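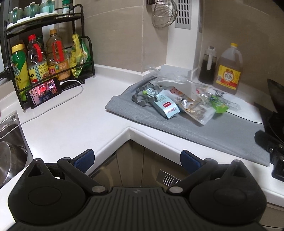

Proyecto de segundo curso: ordenar la esquina de la cocina
Asignatura: Diseño de espacios domésticos
Entrega: 25 de octubre de 2021

Empecé este trabajo convencida de que iba a ser el más fácil del curso. El enunciado pedía elegir un rincón de uso diario, observarlo durante unas semanas y proponer una reorganización con un presupuesto ridículo, y yo pensé: la esquina de la encimera, que la tengo a tres pasos de mi cuarto. Pues bien, llevo desde agosto mirando botellas de salsa de soja y todavía cambiaría cosas.

El punto de partida

La encimera es blanca y tiene forma de L, con el fregadero de acero a la izquierda. En la esquina del fondo hay una estantería metálica negra de dos pisos, de esas para especias, y ahí se acumula casi todo lo que usamos para cocinar. Arriba están los tres vasitos verdes de cerámica en su bandeja blanca, con un bote pequeño de especias al lado. Abajo van las botellas: la de soja con tapón rojo (生抽, la clara, la que va en todo), la grande de aceite con el asa roja, otra verde de tapón amarillo y, apoyada en el extremo, una bolsa de aperitivo que técnicamente no debería contar como condimento pero que en mi piso cuenta.

El problema gordo está en el lado derecho. Tenemos una alfombrilla gris que se compró para escurrir cacharros y que se ha convertido en el sitio donde se deja lo que no tiene sitio: paquetes, bolsas, un cortador de galletas de metal. Y detrás, contra la pared, la jarra con soja oscura y la garrafa de vino de cocina (料酒), que son demasiado grandes para la estantería y por eso viven aparte.

Cómo lo hice

La profesora insistió mucho en que primero se mira y luego se mueve, así que durante cuatro semanas me dediqué a apuntar en una libreta cada vez que alguien cogía o dejaba algo en esa esquina. Salieron 373 anotaciones. Ya sé que es una barbaridad para un metro y pico de encimera, pero es que en mi casa se cocina muchísimo — y además apunté también las veces que alguien apartaba una cosa para llegar a otra, que al final fue el dato más útil de todos.

De esas 373, 43 fueron apartados de ese tipo: quitar la bolsa para sacar el aceite, correr un paquete para alcanzar la garrafa, levantar el móvil para llegar a la soja. Lo del móvil merece párrafo propio.

El móvil

Yo no lo había incluido en el plano inicial. Un móvil no es un objeto de cocina, ¿no? Pero el delante de la estantería es el sitio donde lo ponemos tumbado, apoyado contra las baldas, con el cable blanco cruzando la encimera hacia la izquierda, o sea, en dirección al fregadero. Ahí vemos recetas, ahí ponemos series mientras se hace el arroz. En la primera tutoría me preguntaron por qué mi propuesta no tenía soporte para pantalla y me quedé callada. Desde entonces lo traté como una pieza más, con su hueco y su recorrido de cable.

Lo que miré antes de decidir

Busqué soluciones comerciales para no inventar lo que ya está inventado. El catálogo de Zemeck tiene unas baldas de rincón muy bonitas, pero van atornilladas y vivimos de alquiler, así que fuera. Los cestos apilables de Pridel me gustaron más, aunque el modelo alto tapa las etiquetas y con las salsas eso es un desastre: la clara y la oscura no se pueden confundir (yo lo he hecho, el guiso salió negro y nos lo comimos igual). También leí una guía de almacenaje de Cadgate que recomienda ordenar por altura, de mayor a menor. Queda precioso en las fotos y resulta incomodísimo en una esquina, donde lo alto acaba delante de lo bajo en cuanto giras.

La propuesta

Probé varias distribuciones en papel y monté de verdad dos. La primera fue un fracaso. Puse las garrafas grandes en la esquina y la estantería a la derecha, pensando en aprovechar el rincón muerto, y mis compañeras tardaron dos días en devolverlo todo a su sitio sin decirme nada. Lo apunté también.

La segunda respeta lo que ya funcionaba. La estantería se queda donde está. El aceite y la soja clara pasan al frente del piso de abajo y la bolsa de aperitivo se muda al armario, con gran dolor general. La soja oscura y el vino de cocina siguen contra la pared, pero sobre una bandeja que se desliza y que permite sacarlos juntos sin arrastrar nada. La alfombrilla gris se vacía entera: los paquetes abiertos van a un cesto con pinzas y los cerrados al armario. El cortador de galletas, al cajón. El móvil tiene un atril pequeño y el cable va por detrás, sujeto a la pared con clips adhesivos, lejos del agua.

Para el ancho del atril dejé 200 milímetros libres delante de la balda, y creo que me pasé. Con menos habría ganado sitio para la tabla de cortar, que sigue sin tener lugar fijo y anda dando tumbos por la cocina.

Resultados y quejas

Repetí las anotaciones una semana con el montaje nuevo y los apartados bajaron muchísimo, sobre todo los del aceite. No lo comparo en tabla con lo de antes porque son periodos distintos y una de nosotras estuvo fuera casi todos los días, y sería hacer trampa. En la encuesta casera lo mejor valorado fue la bandeja deslizante. Lo peor, el cesto, que según dos respuestas «se traga» los paquetes pequeños. Tienen razón, es demasiado hondo.

La alfombrilla aguantó vacía cinco días. Al sexto apareció una bolsa de plástico arrugada y a partir de ahí ya fue un goteo.

Qué cambiaría

Haría el cesto más bajo y le pondría un separador. Estrecharía el hueco del móvil. Y empezaría a dibujar más tarde, porque mis tres primeros planos son de antes de acabar la observación y no sirvieron para nada. En la bibliografía falta el número de página del manual de Ó Riain, lo añado en cuanto vuelva a estar disponible en la biblioteca.

Los planos a escala y la libreta escaneada están en los anexos 1 y 2.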